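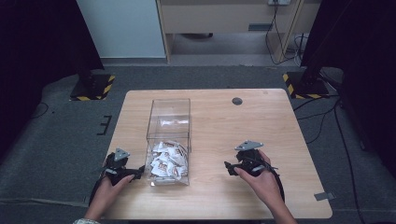
Atieno Bakilana asked whether the perception node should be allowed to start at all when the calibration file is older than the last change of camera mount. The answer on this sheet is now no, and item 4 has been reworded.

Stokthorpe software safety checklist, picking from clear containers
Release: Mrema planner, build 146
Checked by: Loan Tiêu
Second check: Zbigniew Nowakowski
November

Mark each item Pass, Fail or Hold. Write a comment for anything other than a plain Pass.

Part A. Before start

1. Build number on the console matches the release note.
Pass.

2. Parameter file loaded from the release folder and not from a user's home folder.
Pass. Godfrey had a local copy with a higher speed limit in it. Removed, and the launch script now refuses any path outside the release folder.

3. Clocks on the control and perception machines agree to within 5 ms.
Pass. Measured at 09:40 and again after lunch.

4. Calibration file is newer than the last mount change. Node exits with an error if it is not.
Pass. Tested with an old file. The node exits, but the message only says "config error". Please make it name the file.

5. Recording and playback cannot run at the same time.
Pass.

Part B. Perception

6. Walls of a clear container are entered in the collision map from the container model. Depth data alone must not be used for them.
Pass. Depth returns through acrylic are poor and the walls come and go between updates. With the model loaded they stay put.

7. Container pose is refreshed before every reach into it.
Fail. The pose is refreshed once per cycle. If the box is nudged on the first pick, the second reach uses the old pose. AM to fix.

8. Items lying against a wall are given a lower grasp score than items in the open.
Hold. The score is lower but the threshold has not been agreed. White wrappers in a heap are also being joined into one segment, so the score is sometimes for two items together. See comments.

9. Detections older than the time limit are dropped.
Pass.

Part C. Planning and control

10. Planner returns "no plan" when the goal is inside a wall margin. It must not shrink the margin and try again.
Pass. 52 goals tried from the test list, all refused.

11. Jaw closing force is limited in the controller as well as in the planner.
Pass. Limit sent from the planner was set too high on purpose and the controller held its own.

12. Left and right arms cannot both hold the lock on the container space.
Pass. Tried with both requests sent in the same tick.

13. Loss of the perception feed stops motion.
Pass. Stops after 2 missed updates, as written in the spec.

14. Restart after a stop needs a person to confirm at the console.
Pass.

Comments

Awuor Mwakalinga: Item 7 is a small change. The refresh call is there but sits outside the pick loop. I will move it and rerun the Durodholm test set, as the cycle time will go up.

Godfrey Simiyu: For item 8, can we split segments by printed pattern as well as by edge? The edges are hard to find where wrappers overlap.

Loan Tiêu: Try it on recorded data first. It does not go into this build.

Zbigniew Nowakowski: Agreed on 7 and 8. I could not repeat item 3 because the Staleck licence on the logging tool had run out. Taken from Loan's readings.

Result: not released. Repeat items 6 to 9 after the fix, and item 13 if the feed rate changes.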